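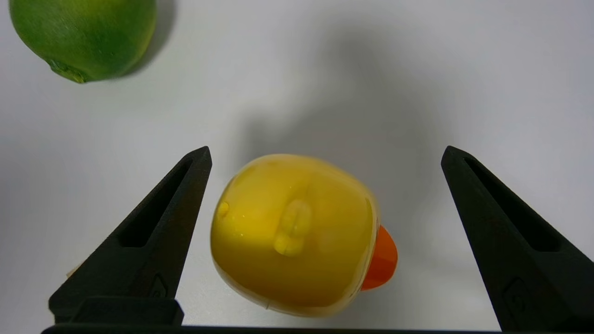
A wet afternoon at the Wunside duck race and mill open day

I have wanted to go to Wunside for years and this October I finally got there, and oh, it was worth the two changes of bus. The village opens up its old paper mill for one weekend every autumn, and on the same afternoon they send a great flood of rubber ducks down the river for the school roof. Mills and ducks! I was always going to like it.

Getting there

The bus drops you by the chapel and it's a ten minute walk down a steep lane to the river. Wear proper shoes. I had trainers on and went most of the way sideways, holding on to the wall. There is parking in the field behind the Geraghty Arms but it had turned to soup by noon and I saw one van being pushed out by what looked like a whole rugby team.

The mill

Sudska Mill (everyone there says it "Soodska", so I do now as well) was built for rag paper and later went over to blotting paper and sugar bags. The guided tour costs £2 and lasts an hour if your group asks a lot of questions, and ours did. We started up in the rag loft, where the floorboards are polished like a dance floor from all those years of feet and bundles. Then down a very narrow stair to the vat room, and that was the bit I'd come for.

They still make paper by hand for the open day. Our guide dipped the mould into the vat, gave it a little shake forwards and then side to side, and lifted it out with the water streaming off. It took her a few seconds. Then we were all allowed a go. Mine came out thick at one end and had a hole in the middle, and I have brought it home and am very fond of it. The trick, I was told, is in the shake – you only get a moment before the fibres settle, and after that you are stuck with what you've got.

The big drying room upstairs has shutters along both sides to let the wind through. There were sheets hanging over the ropes while we were in there and the whole place smelt like wet wool and old books. I could have stayed all day.

The race

708 ducks were sold this year, against 692 last year, so there was a big cheer when that was read out over the loudspeaker. They go in off the footbridge at three o'clock and finish at the weir, where a boom is stretched across to catch them. Having rained all week the river was going like a train and the winner was over the line before I'd got my umbrella down. Mine was 60. I last saw it going round and round under an alder with a dozen others, and I don't think it troubled the judges. First prize was a hamper, second a meal at the Geraghty Arms.

Food and so on

Lunch was from Fonia, the little bakery next to the mill shop. Cheese and onion pasty, very peppery, and a slab of parkin so sticky I had to wash my hands in the river afterwards. The queue was long but it moved. The mill shop does handmade envelopes and notebooks, and the offcuts are sold by the bag near the door. I bought two bags and I'm using them for shopping lists, very grand ones.

One thing to know if you go next year: the tours fill up early. Put your name on the sheet as soon as you arrive, then go and get your pasty. The last bus back leaves from the chapel at ten to six, and that lane is a lot longer going up.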